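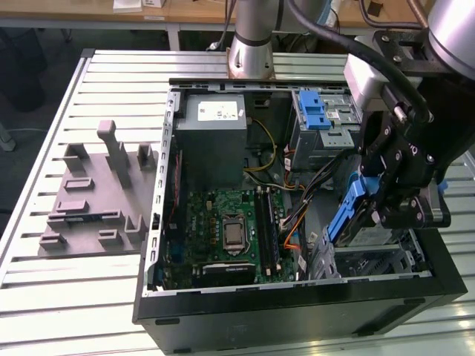
Issue 128 | Page 5

The book that ate my October

I bought The Salt Ledger for the cover, I'll admit it. It was sitting in the window of the second-hand shop in Pisthorpe, a fat grey brick of a thing with a lighthouse on the front, and I had a long train trip coming up and nothing to read but the safety card. I'd never heard of it. It's 1288 pages. I figured if it was dull I could use it as a pillow.

Well, I missed my stop.

If you haven't come across it (and I keep meeting people who haven't), it's a family saga, the proper old-fashioned kind with a tree in the front that you flip back to every ten minutes. Four sisters grow up at Wollunetti, a sheep station that's slowly going under, and when their father dies one of them takes the deeds and sails for Te Moana without telling the others. That's chapter one! The remaining thousand-odd pages are everybody else working out what she did and whether they'd have done the same.

I love a saga. My mum read them by the shopping bag, the ones with embossed gold titles and a woman in a shawl looking at a storm, and I read them after her, in order, usually with tea stains already supplied. So I know the furniture. There's the will, the wrong brother, the letter that goes astray. The Salt Ledger has all of that and I was ready to be smug about it, and then the letter turned up on page 600 and I had to go and stand in the kitchen for a bit.

What got me was the money. Most of these books tell you a family is ruined and then give them a lovely dinner. Here you get the actual sums, the price of fencing wire, what the piano fetched, who owes the store and for how long. The eldest sister keeps the ledger of the title, and little bits of it are dropped between chapters in her crabby, funny shorthand. By the middle I was reading those entries before anything else. There's one that just says "Boots, again" and I laughed so loudly the dog left the room.

It's not perfect. The war section drags (I skimmed, sorry) and there's a doctor who exists only to be handsome in doorways. The two youngest sisters are hard to tell apart until one of them gets married, and I'd have happily lost the whole business with the racehorse.

Still, I was up past 2 most nights, propped on one elbow with a numb arm, promising myself the end of the chapter. The last stretch moves to Andisville and follows the granddaughter, who has inherited the ledger and can't read half of it, and I found her grumpy and wonderful and wanted another book just about her.

I've since lent my copy to my neighbour, who is a slow reader and folds the corners down. She's up to the piano.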